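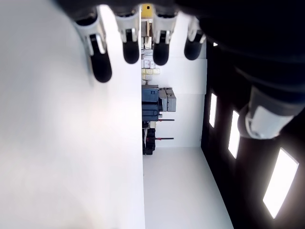 Bakent stores wants to know why we need a whole wall for boxes when most of them have other boxes inside. The message was on the bench book when I opened it, no greeting, no signature, in green pen. It is a fair question and I have spent most of a working day failing to answer it.

Thursday, June 8, 2023. Storage room, back wall.

Started at the pale end, meaning the beige and cream cartons. These are the ones with labels, which gave me false hope. A label in this building tells you what a box held when it arrived, and it arrived under a previous regime. The carton marked Kettani, spacers, 40 mm, contained two left-handed gloves, a bag of cable ties and the lid of something. The spacers were in the carton underneath, which is marked "misc (not spacers)".

Rule adopted at 10.30: the old label comes off before the new one goes on. No writing underneath it, no arrows. I know we have said this before. It is in this same notebook, in January, in my handwriting, underlined.

Blue boxes next. Heavy things only, was the idea. They have ridged sides and stack well, and they will take a good deal of weight, so naturally somebody had filled the top one with packing foam and put the brass offcuts in a shoebox. Brass now in blue. Foam now in a bin bag by the door awaiting an argument about whether we keep foam. (We keep foam. We always keep foam. I would only like it to be a decision for once.)

Grey boxes, lidded. Bought from Vendum in two lots, and the two lots do not quite agree about lids. A lid from the first lot fits a box from the second if you lean on it, and then it doesn't come off again until you need both hands and a bad temper. Sorted the lids by trying every one of them, as there is no mark on them that I could find. First lot has a dab of red paint under the rim now. If you find red paint on your cuffs, that's where it came from, and it does not wash out.

Lunch.

Afternoon was the inventory. The Wallex sheet claims 62 lines for this wall. Worked down it with a pencil. Most lines are honest. A few are there in spirit, e.g. "adaptors, various", which turned out to be spread over several boxes and one coat pocket (mine). Line 17 is a duplicate of line 9 with a spelling mistake, and I have been ordering against both. That explains the washers. If anybody needs washers, please, come and have washers.

Two lines not found at all:
- the long feeler gauges
- the spare key for the solvent cupboard
The second is more of a worry than the first. I've asked round. I have had several confident answers, all different.

Restacked at three. Order along the wall is now pale cartons together, then blue, then grey beside the blue. It isn't alphabetical or by size and I'm not going to defend it at length. You can find things by colour from the doorway, which is how all of us have been doing it anyway while pretending to read the sheet. 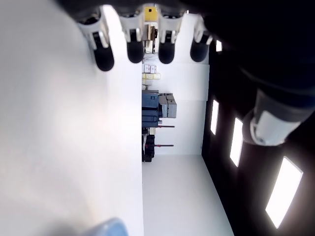 Back wall, cartons near the blue and grey boxes. Photo is on its side, turn the book.

Things that still annoy me:

The small pale cartons are too soft to go at the bottom of anything. They'll sag by autumn. I'd move them to a shelf, and we don't have a shelf, we have a drawing of a shelf that has been on the pinboard long enough to fade.

Grey lids collect dust and then things get put down on them "for a minute". I'd like the tops kept clear. I expect to be ignored by Monday.

Labels for the grey boxes go on the short end, facing out. I did the first few on the long side before noticing you can't read them once they're pushed together. Those have been redone, with the old labels removed, see rule above, which I broke twice within the hour.

Reply drafted to Bakent stores: we need the whole wall, there were fewer boxes inside boxes than alleged, the ones there were have been dealt with, and the empties can be collected whenever they like. I left out the one with the kettle in it. It's a good box and it fits the kettle.

Still to do: new sheet typed up with line 17 struck out. Red paint lid back on properly. Ask Vendum whether they will sell us lids on their own, and which lids, and get it in writing. Foam. Key.

Update, ten to five: feeler gauges found, inside the tube that the shelf drawing came in. Line 31, ticked. Key still missing. Have put the tube in a blue box and written TUBE on it, and it will have to do until somebody thinks of a better word.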